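About Lemen Motors

Lemen Motors sells and services used cars and light trucks from two yards on Suvwood Road. The sales yard is on the north side, next to the tyre shop. The workshop is across the road, behind the old weighbridge, and you get to it from the side lane. Most people have heard of one and not the other, and we still get customers who have been servicing with us for years and didn't know we sold cars.

We started as a workshop only. The first building had two hoists and a front office the size of a pantry. Selling cars came later, when customers who were upgrading asked if we knew anyone who would take the old one. We bought a few of those, fixed what needed fixing and parked them out the front with a price on the windscreen. When the block opposite came up for lease we took it.

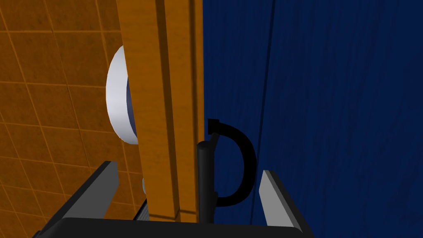 What we sell

We keep mostly small hatches, family wagons and utes. Almost 200 vehicles go through the yard in a year, and the bulk of them are trade-ins from people who live nearby. We don't stock prestige or grey imports. If you want one we can tell you who to ring.

Every car is inspected in our own workshop before it goes on the yard. The inspection sheet has 125 items on it and you can read the whole thing before you make an offer, including anything we decided to leave alone. Worn seats and stone chips usually get left alone. Brakes, tyres, belts and steering don't.

Prices are on the windscreen and on the website, and they include the roadworthy and the transfer. On-road costs are listed separately on the contract.

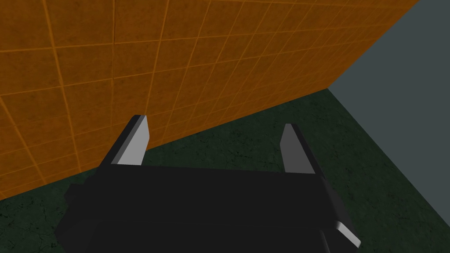

Mustonen wrote to us after buying a wagon in June: I had the sheet in my hand for the test drive and checked it off as I went. The rear wiper was down as slow and it was slow. They knocked a bit off for it and I put a new one on at home.

The workshop

The workshop has five hoists, a wheel aligner and a parts counter. We do logbook servicing, brakes, cooling, suspension, clutches and air conditioning. Automatic gearbox rebuilds and panel work are sent out, and we'll give you the name of the business doing the job and their quote along with ours.

Tetsuya Uchida runs the workshop and does the booking himself. He'd like a phone call before you drop a car off, even for something small, so that it isn't sitting in the lane all day. There is a key slot in the side door for early drop-offs. Write your rego on the envelope.

If a job is going to cost more than we quoted, we ring first. If we can't reach you the car waits.
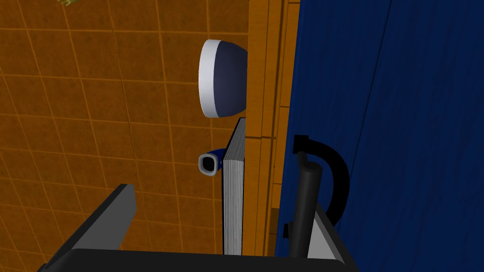
Mudness asked on our feedback page whether a car has to be bought from us to be serviced by us. It doesn't. More than half the cars in the workshop on a normal day came from somewhere else, and they go in the same queue at the same hourly rate.

Warranty and trade-ins

Cars sold from the yard come with our own warranty for three months or 3000 kilometres, whichever comes first, on top of whatever the law gives you. It covers the engine, gearbox, differential, steering and brakes. It doesn't cover batteries, globes, tyres or the stereo.

For a trade-in, bring the service books, both keys and the finance payout letter if there's money owing.

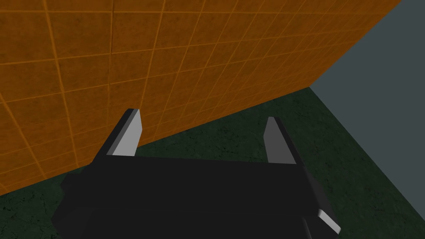

The valuation takes less than an hour and the figure we write down holds for a week. You can take it to another dealer if you like. We also buy cars outright if you aren't after a replacement, and payment is by bank transfer on the day the papers are signed.

Finding us

Customer parking is at the front of the sales yard. Please don't park across the weighbridge gate, as the neighbours still use it for deliveries. The office is open through lunch. The workshop counter closes for half an hour at noon.

Page updated 26 August 2026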